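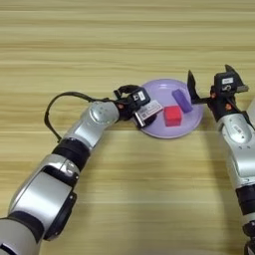

Rakthorpe Playroom, Kullevport
Table and small toys: safety checklist
Checked by: Ikhsan Hidayat
Date: August 11, 2024
Sheet no. 2074

1. Table top free of splinters
Pass. Ran a dry cloth along the grain and then, less scientifically, my forearm. Both came back intact.

2. Table steady when leaned on
Pass, after a folded beer mat was removed from under one leg. It had been put there to stop the wobble and was the wobble.

3. Plates: no chips or cracks
Pass for the lavender one. The green one has a nick in the rim you could open a letter with. Binned. Somebody fished it out again, so I have binned it at home.

4. Blocks: edges rounded, paint sound
Pass. The red cube and the purple block both went through the thumbnail test and left nothing on the thumbnail. The yellow one has been chewed by a person or persons with good teeth. Withdrawn.

5. Blocks too big for the choke tube
Pass for the cubes and the long ones. Please use the proper tube from the Holtel kit. A toilet roll middle is wider and proves very little.

6. Plates used for toys kept apart from plates used for food
Fail. Third time running. A plate with blocks on it is a toy plate and stays one for life. It does not get a quick rinse and a custard cream. Toy plates to go on the low shelf, labelled, by the next check.

7. Blocks counted back into the tub
52 on the list, 43 in the tub, 8 under the radiator. I am not going to look for the last one again. My knees are not on the equipment register.

8. Cleaning log signed
Partly. Signed every day up to last week, all in the same pen, with what looks like the same burst of enthusiasm. Harahap to have a word.

9. Cleaning spray out of reach
Pass. Also out of my reach. Step stool requested.

Overall: fit for use, items 3 and 6 to be put right.
Next check: November
Signed: I. Hidayat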